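Neue Hausregeln für Handgreifer: Zullton legt Leitfaden für Vorführdaten offen

Noldale. Wie führt man einem Roboter eine Handbewegung so vor, dass er später etwas damit anfangen kann? Das Entwicklungshaus Zullton hat dafür nun einen Leitfaden veröffentlicht, und wer sich je durch schlecht dokumentierte Aufnahmen gekämpft hat, darf sich freuen: 19 Seiten, klar geschrieben, für alle frei nutzbar. Er gilt ab März für sämtliche Aufnahmen mit Handgreifern am Standort Noldale.
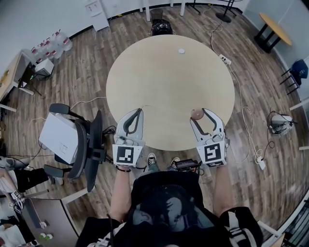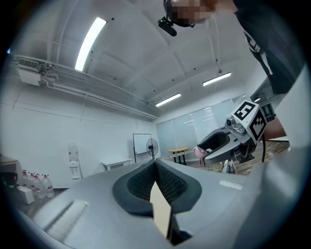 Vom Werkstattzettel zum Regelwerk

Angefangen hat das Ganze mit einem Zettel an der Werkstatttür, auf dem Styliani Athanasiadis die häufigsten Fehler ihrer Gruppe notierte. Daraus wurden 40 Regeln in neun Kapiteln, von der Einrichtung des Arbeitsplatzes bis zur Freigabe der fertigen Daten. »Wir wollten etwas, das man am ersten Arbeitstag lesen und am selben Nachmittag anwenden kann«, sagt Athanasiadis.

Viel Raum bekommen die schwarz-weißen Markierungen an den Greifern. Sie müssen plan aufliegen, sauber sein und dürfen während der Arbeit möglichst wenig von Ärmeln oder Fingern verdeckt werden. Jeder Greifer behält sein eigenes Muster, und das Muster wird vor der ersten Aufnahme ins Protokoll eingetragen. Wird eine Markierung ersetzt, beginnt eine neue Serie. Das klingt streng, erspart aber bei der Auswertung eine Menge Rätselraten!

Auch der Tisch hat sein eigenes Kapitel. Auf die Platte gehört nur, was zur Aufgabe zählt, und kleine Gegenstände sollen sich in der Helligkeit von der Oberfläche abheben. Die Ausgangslage wird bei jeder Wiederholung ein wenig verändert, damit die Daten nicht immer denselben Griff an derselben Stelle zeigen. Kabel sollen hinter der arbeitenden Person oder seitlich geführt werden, Laufwege bleiben frei. Getränke und Kartons stehen am Rand des Raums.

Misslungene Griffe bleiben drin

Besonders erfrischend liest sich das sechste Kapitel. Ein danebengegangener Griff wird dort ausdrücklich als wertvoll behandelt: Er wird gekennzeichnet und aufbewahrt. Spyros Moschos, der die Auswertung leitet, hat für den Leitfaden 3868 ältere Aufnahmen noch einmal durchgesehen und dabei gemerkt, wie oft gerade die zweiten Anläufe fehlten. »Da greift jemand nach, korrigiert mit zwei kleinen Bewegungen, und genau das hatten wir früher weggeschnitten«, erzählt er. Künftig läuft die Aufnahme weiter, bis die Aufgabe erledigt ist oder die vorführende Person selbst abbricht.

Geregelt sind außerdem Pausen, Ablösung und Privatsphäre. Wer beide Greifer führt, entscheidet allein über das Tempo. Gesichter werden vor der Weitergabe unkenntlich gemacht, das gilt auch für Kolleginnen und Kollegen, die nur am Rand vorbeigehen. Für Kopfkameras schreibt der Leitfaden einen kurzen Sitztest vor: Kopf senken, zur Seite drehen, wieder aufrichten.

Makris macht mit

Mit der Firma Makris hat sich bereits ein zweiter Betrieb angeschlossen. Luzius Hubmann richtet dort die ersten Arbeitsplätze nach den neuen Regeln ein und ist hörbar angetan, vor allem vom einseitigen Protokollbogen im Anhang. Offen ist noch, wie weiche oder sehr flache Gegenstände beschrieben werden sollen. Darüber sprechen beide Seiten am Mittwoch in Drarncombe, auch Gäste aus anderen Werkstätten sind willkommen.

Rückmeldungen zum Leitfaden sammelt Evdokia Moschos. Eine überarbeitete Fassung mit Beispielprotokollen ist schon in Arbeit.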